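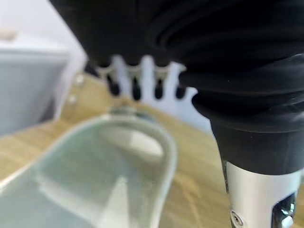
Bondari told us the opposite: synthetic roundslings are fine on those crates as long as you've got sleeves on, and the chain is overkill for that weight. So who's right?

Right, quick answer between jobs as I've got to be back out at 3. Quoting the rest of the earlier message at the bottom so people can follow, it got chopped off in the digest.

Short version: both, sort of. Depends on the edge. Bondari are talking about the newer crates with the rolled corners. Ours at Plasta are the old ones with the pressed steel corner, and that corner will go through a roundsling cover in no time if the load shifts at all. Sleeves help. Sleeves also slide. Had one ride up last November on the far side where the slinger couldn't see it, and the cover was cut right through to the yarn when it came down. Binned the sling. It was 14 weeks old.

So what we do now, for what its worth:

Old crates, webbing slings with the corner protectors that clip on. Not the loose pads. Loose pads end up on the floor, or in the skip, or holding the canteen door open.

New crates, roundslings with sleeves, same as Bondari say. No problem with that at all.

Anything with no crate, so bare castings mostly, chain. Not arguing about it any more.

On inspection. The message below asks how often. We do a look-over before each shift, by whoever is using it, and then the proper one with the paperwork goes through Urquijo. They tag everything with a number and if the tag is missing the sling comes out of use, even if it looks brand new. People moan. We have 216 items on the register now including shackles, and without tags you have no chance of knowing what's been looked at and what's been sat behind a cabinet.

Label legibility is the big one for synthetics. Colour is not enough. A dirty red one and a dirty brown one look the same under the lights in our bay, and the rating is different. Can't read the label, don't use it. Same with any sling that has had a knot in it, even if the knot's been got out.

Also storage. Off the floor, out of the sun, away from the battery charging area. We had a rack right next to the chargers for years and moved it in the end, took one morning. Polyester doesn't like alkali and nylon doesn't like acid, I always have to look up which is which so check the maker's sheet and dont take it from me.

Angles - somebody always forgets. Two legs at 40 degrees from the vertical is not the same as two legs straight up, you lose a fair bit, and the table is printed on the back of the lift plan if anyone turned it over. With the wide crates the legs spread more than you think. Use the spreader beam. It's there, it's painted yellow, it's not that heavy.

Vindeo's training day, yes worth going, the morning is slow but the afternoon you get to go through a pile of condemned slings and say what's wrong with each. I got several wrong. Send the new starters and send one of the older hands with them as well, they pick up more than they let on.

Will try and dig out our pre-use sheet and post it. It's one side of A4. Needs the contact details changing, otherwise use as is.

Got to go, crane's waiting

> Hi all
>
> Bit of a basic one. We are taking over the lifting for the crate line
> and have been handed a mixture of kit, some chain, some webbing, a box
> of roundslings with no paperwork. The crates have metal corners. Some
> of them do anyway.
>
> Chain feels safe but it marks the paint and the customer has
> complained. Would you go over to synthetic for the lot or keep a bit of
> each? And how often are people inspecting? The last lot here seem to
> have done it when they remembered.
>
> Also has anyone been on the Vindeo day, is it any good or is it all
> slides.
>
> Thanks in advance

PS the box of roundslings with no paperwork. Don't use them. Ring whoever supplied them and ask for certificates, and if they can't match them up, cut them so they can't wander back into the stores, then skip.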